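Questions about the Kellside folding study

What did you want to find out?
If a robot can learn to fold clothes only from demonstrations that people make with hand-held grippers, without any robot during the recording.

How many demonstrations did you use?
3,000 in total. We also trained smaller models with 20 and 40 demonstrations per garment, for comparison.

Why 2 grippers?
A shirt is soft and wide. With one gripper the free side slides away, and the model then learns mostly corrections.

What is the main result?
The policy that saw both wrist views folded more shirts correctly than the policy with one view. For trousers we found no clear difference, and we do not yet understand the reason.

Can I get the data?
Yes, from the Dronbridge page. Please cite it as Žukauskas et al.

Does it work on other robots?
We tested only one type of arm, so we cannot say.

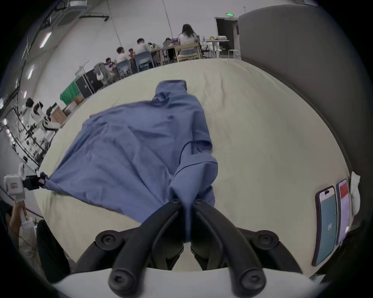
Cesano, August
One gripper holds a gathered fold of the blue garment and the other holds a corner. Questions which are missing on this page can be sent to the Kellside address.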